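Bench Technician, Computer Hardware Refurbishment (2 positions)
Prosiritz, Cabanatuan workshop

Last updated: November

Prosiritz takes in used computer equipment from offices and data rooms, tests it, replaces what has failed and returns it to service. The Cabanatuan workshop handles more than 3000 units a year. We are hiring two bench technicians for the chassis line, reporting to Maribeth Baluyot, workshop lead.

The work

Each technician takes a unit from intake to final test. The case is opened, drives are pulled and logged, and every part on the parts list is checked for damage. Units that pass are cleaned, rebuilt and run overnight. Units that fail are stripped for spares.

Much of the day is spent on open chassis. Typical parts are drive carriers with colored plastic latches, slotted connector strips, socket covers and thin cable runs along the side of the tray. Clearances are small, and bare metal reflects the bench lamps, so good close vision (corrected is fine) matters.
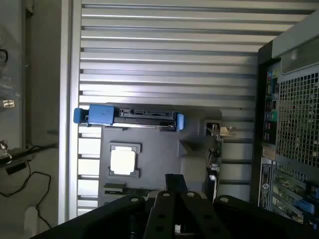
Duties

- Open, inspect and close chassis according to the written procedure for the model
- Remove and refit drive carriers without forcing the latches
- Leave protective covers in place until the step that calls for their removal
- Check connectors for bent contacts, dust and corrosion
- Record serial numbers and test results in Pullovow, our stock system
- Sort removed parts into reuse, repair and scrap — mixed bins are sent back to the bench

Requirements

- One year of paid bench work on desktop computers, servers or similar equipment
- Able to read a board layout drawing and a wiring diagram
- Steady hands, and patience with small screws
- Working knowledge of static protection
- Able to lift a chassis from cart to bench with a second person
- Written English good enough for fault notes

Soldering experience is useful but not required. Training on Pullovow is given during the first 21 working days, under Charito Pangilinan.

Conditions

Full time, day shift, starting at 7:30 a.m. Tools, wrist straps and work coats are supplied. The bench area is air conditioned; the intake area is not. Overtime is paid and is usually limited to the end of the quarter. A short transfer to the Buton workshop may be offered after the first year — this is optional.

How to apply

Send a resume and a short account of one repair you carried out, including the fault, the test that found it and the part replaced. Address applications to A-yeong Bae, Personnel, and quote reference 99. Selected applicants will be asked to complete a paid half-day bench test.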